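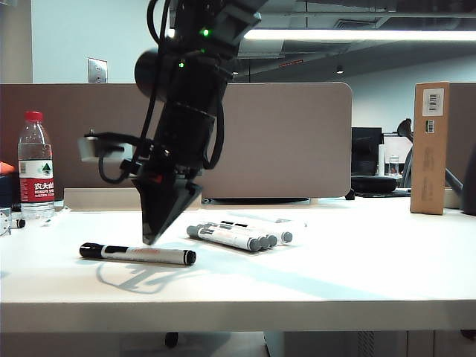 Notas para la charla del viernes — comparación de pinzas, Polon contra Korkitz

Diapositiva 1
Saludar. Decir rápido qué hemos comparado: dos juegos de dedos para el mismo brazo y dos controladores. Pedir que las preguntas sobre precio queden para el final.

Diapositiva 2. La tarea
Coger un rotulador que está solo sobre la mesa y dejarlo junto a los otros. Explicar por qué elegimos rotuladores: el cuerpo es liso, ruedan con facilidad y la tapa cambia el diámetro en un extremo. Para una persona es muy fácil. Para la pinza, la distancia entre el punto bueno y el punto malo es de pocos milímetros.

Diapositiva 3. Condiciones
Hicimos 400 intentos con los dedos Polon y 399 con los Korkitz. Falta uno porque el registro se cerró mal y preferimos no repetirlo al día siguiente con otra luz. Decirlo antes de que lo pregunten.
La altura de aproximación fue la misma en los dos casos. La velocidad también, excepto en la última serie (ver diapositiva 5). 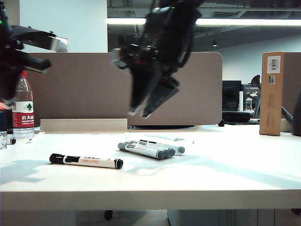 Diapositiva 4. Qué falla
Hablar despacio aquí, es la parte que más interesa al público de Vindby.
Primer fallo: la pinza baja bien centrada, pero cierra un dedo antes que el otro y empuja el rotulador. Con Polon lo vimos más. Segundo fallo: el agarre cae sobre el borde de la tapa y el rotulador gira al levantarlo. Este depende poco de los dedos y mucho de la estimación de la posición.
Cuando hay varios rotuladores juntos, el problema es otro, hace falta espacio a los lados. No prometer que lo tenemos resuelto.

Diapositiva 5. Controladores
El controlador Fülöp responde mejor a baja velocidad. Al subirla aparece una vibración en la muñeca que tarda casi 6 segundos en desaparecer. Los cables añaden peso y tiran un poco hacia un lado; conviene fijarlos siempre igual antes de calibrar, si no, se compara el cable y no el controlador.
(Si hay tiempo, enseñar el vídeo lento. Si no, pasar.)

Diapositiva 6. Lo que haríamos diferente
Calibrar la cámara cada mañana y también después de comer. Marcar en la mesa la posición inicial del rotulador. Apuntar con qué luces encendidas se trabajó, los brillos sobre el blanco molestan a la detección.

Preguntas
Reservar 5 minutos. Seguramente preguntarán por objetos blandos: todavía no hemos probado, queremos empezar en noviembre.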